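Sun 27 December

# Open day at Bogale: a talk with Hiwot Sisay

Bogale opened its lab to visitors this month, and the carton handling demo drew the longest line. Hiwot Sisay runs the project, called Dukier, and talked with us between sessions.

"Most people came in expecting a factory machine," she said. "Then they asked if it could unpack groceries."

Each group had 15 minutes. Sisay gave a short talk, then put the simulator up on the big screen and took questions. Parano, the packaging firm that pays for part of the work, sent two people to watch.

## Why start in simulation

Sisay's team tries every new grip in software first. "A bad grip on the real bench costs us a carton and some cleaning. On the computer I press a key and go again."

She said light cartons are harder than they look. "Squeeze too much and the side caves in. Squeeze too little and it turns in the fingers." The team spent five weeks on grip force alone.

## Two arms, one carton

Visitors kept asking why one arm was holding still. Sisay said the second arm is there for handovers and for boxes too wide for one hand. In the simulator, the left arm holds a mostly white carton at a tilt just over the table, and the right arm's gripper is open to the next job.
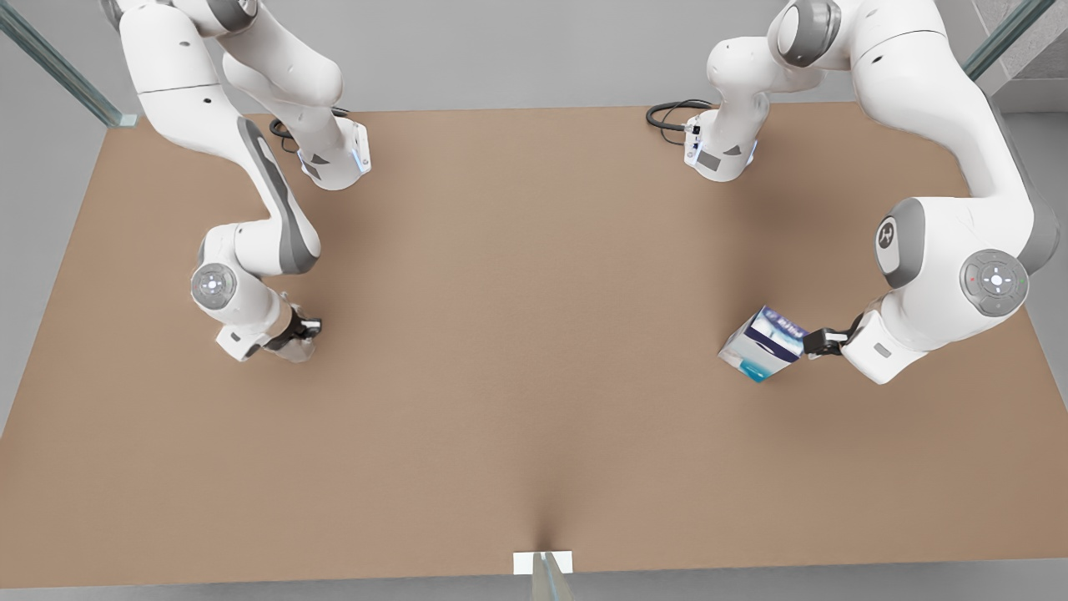

## What comes next

The group will move to the Gaso site in spring, with room for a longer bench. "I want the handover working by then," Sisay said. The next open day has no date yet.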